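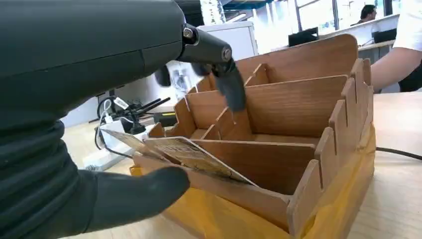

Household paperwork is a subject most people in Ustolside would rather not discuss, and the woman I went to see has spent nine years discussing it with them. She visits people at home and helps them sort out bills, letters, guarantees, pension statements and whatever else has built up in drawers. She doesn't think much of expensive storage. A wooden desktop organiser of the slot-together sort, thin panels with tabs that lock into one another, is as far as she will go. "Anything bigger and you fill it," she said. "You want something small enough that it annoys you when it's full."

She came to the work after a long stretch in the accounts office of a furniture firm in Partington. When the office closed she was asked by a neighbour to look at a shoebox of letters about a late husband's pension. It took two afternoons. The neighbour told a cousin, and by the following March she was doing it three days a week.

I asked what she finds when she first opens the drawers.

"Envelopes," she said. "Mostly unopened, and mostly fine. People think there is something terrible in there. There was one lady who hadn't opened anything from her electricity company in over a year and they owed her money the whole time."

Her method is simple enough to write on a postcard. Everything comes out and goes on the biggest table in the house. Envelopes are opened and thrown away. What's left is put into piles by who sent it, and then each pile is put in date order with the newest on top. She won't let anyone read a letter properly until this is done.

"If you start reading, you've lost the morning. They get to a letter about the boiler and they want to tell me about the boiler. I like hearing about the boiler — but later, with a cup of tea."

The largest job she has done was a farmhouse outside Prirar, where two brothers had kept every sheet of paper since they took the place over. One of them wanted to know how many there were, so he counted while she sorted. It came to 2599. They kept 90.

"He wrote the number on the lid of the box," she said. "He was quite proud of it."

I wondered whether people find it hard to throw things away. She said the difficulty is usually with old papers that have no use at all, such as a receipt for a pram or a letter from a school. She doesn't argue about those. They go in a separate folder marked "keep anyway", and she has never told a client to empty it.

What she does argue about is scanning. Several of her younger clients have asked why they can't photograph everything and put the lot in the bin. She tried this herself with a program called Plandeck, which a client had recommended, and gave it up after a winter.

"There was nothing wrong with it. I just never named anything. I had hundreds of pictures of letters and I couldn't find my own car insurance. With paper I'd have had it in a minute."

She now tells people to scan if they enjoy it, and to keep the paper for anything to do with the house, the car, tax or a pension. Birth and marriage certificates should be kept together, somewhere that at least one other person knows about. She was firm on this. A good part of her work comes from families who are looking for a document after a death and have no idea which room to begin in.

"Tell somebody where it is. It doesn't have to be a safe. It can be the biscuit tin, as long as your daughter knows it's the biscuit tin."

A first visit costs £40 and lasts a morning. Most people need two more after that, and then she leaves them with a routine: post opened on the day it comes, bills put where they can be seen, and a short sort-out on a Sunday evening. She reckons half of them stick to it. The others ring her after Christmas, and she goes back.

Before I left I asked about her own paperwork. She pointed to a carrier bag on the back of the kitchen door.

"That's this month's," she said. "I'll do it at the weekend."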